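I own one good tabletop and I have spent most of this month defending it from cloth.

Some background. When I moved to Denmont I got rid of the linen closet, in the sense that the new place didn't have one. What it has is a shelf over the washer, 40 inches wide, where everything soft now has to live: napkins, dish towels, the cloths I use for glasses, the cloths I use for the floor, and the cloths that were demoted from one to the other and still seem bitter about it. I folded them all very nicely in July. I stacked them in 3 towers. By the end of the first week I had one long low hill.

The trouble with a stack is that you only ever want the thing on the bottom. I know there are people who can slide a napkin out from under seven others and leave the rest standing. I am not one of them, and I have stopped inviting them over.

So I went looking for dividers. The closet dividers sold as closet dividers cost more than the cloths. Bestadex makes a nice-looking set in clear plastic, and I had it in my cart for two days before I noticed the price was for a single divider. A set of one! I closed the laptop and went to the thrift store on Cuvcombe Road, where the office supplies live in a bin beside the board games, and bought a wire file sorter for $2.

It's black, it's thin, and it's bent into a row of triangles like a child's drawing of a mountain range. It was clearly meant for someone's unpaid bills. I wiped it down and put it on the board, the pale one I use for sorting, cutting and occasionally eating over, and started finding out what it would hold.

The first answer was: not a folded dish towel. A dish towel folded in quarters is too fat for the gap, and a dish towel folded in eighths is a brick. You can force it, but then the wires lean and the whole mountain range looks like it's had a hard winter.

The second answer was the glass cloths, which are thin and slippery and went straight down between the peaks and lay there like mail. I had no complaints about the glass cloths. I had 8 of them filed before my coffee got cold and I was feeling pretty smug.

Then I got to the pink one.
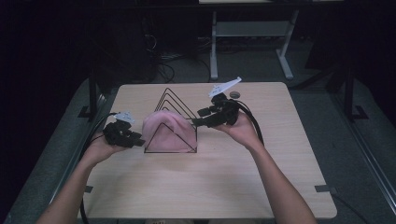

Posted from the good tabletop
Filed under: Laundry, Small Defeats

The pink cloth is the softest thing I own and it has no structural ambitions whatsoever. Fold it and it unfolds. Roll it and it sighs open. Drape it over the front triangle and it settles into a mound, with the wire pushing at it from inside like a tent pole in a tent put up by an optimist.

I tried it over the peak, since it wouldn't go in the gap. I tried it lengthwise. I tried pinching the middle and letting the ends fall on either side, a method I saw in a hotel bathroom once and have resented ever since. What I wanted was one clean edge along the front. What I got, over and over, was a heap with a point in it.

There's a version of this hobby where you iron things. I've met the version of me that irons, briefly, before a wedding, and we didn't get along. Besides, ironing a rag so it can be filed in a desk accessory seems like the kind of thing that ends up in a report about you.

In the end I came up with a system, and I'll write it down here so I can't pretend later that I never had one. Thin cloths go in the gaps, standing up. Napkins get folded once and hung over the peaks, no more than one to a peak. Dish towels go back in a tower, a short one, on the left side of the shelf, where I can lean them on the wall. The floor cloths go in the bucket with the floor brush, where they should have been all along.

The pink one gets the front. It can't be stored, so it's being displayed.

I did measure the sorter against the shelf before I carried it over — after the business with the bread box, I measure — and it fits, with room beside it for the can of Ban spray starch that came with the apartment and that I will never open. The base slides a bit on the painted wood. I may put a strip of something grippy under it, or I may just get used to reaching for a napkin with one hand and steadying the mountains with the other.

I still haven't worked out the fitted sheets. They're in a pillowcase on top of the dryer, and the pillowcase is tied shut.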